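Skirarlow Community Rooms: Users' Group

Minutes of the meeting held in August at 7 p.m.

In the chair: Kumudini Sikder
Minutes: Selvaraj Paul

1. Minutes of the previous meeting
Agreed as a correct record and signed.

2. Tables
Mrs Sikder reported that the wooden tables had been oiled during the summer closure. The brown finish was thought satisfactory. Hirers would be asked to lift tables when moving them and to keep them clear of the white wall panels, two of which had needed repainting last year at a cost of £99. 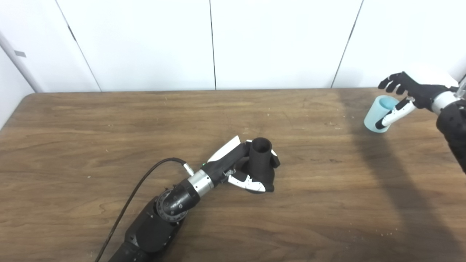 Members went on to discuss cups. The black cups and the light blue cups would both be kept in general use, and no further colours would be bought. Mr Paul asked that cups be stored upright in the cupboard and not stacked, as had been requested in the spring. Kididance had enquired whether its members might bring their own; there was no objection.

3. Hire charges
A quotation for new shelving had been received from Kodikara. It came to over £1,000 and was deferred. Hire charges would remain unchanged until the spring.

4. Any other business
The key to the side cupboard had been returned by Iro. A second copy would be cut.

Action: KS to circulate the revised notice to hirers. SP to obtain a further quotation for shelving.

The meeting closed at 8.15 p.m.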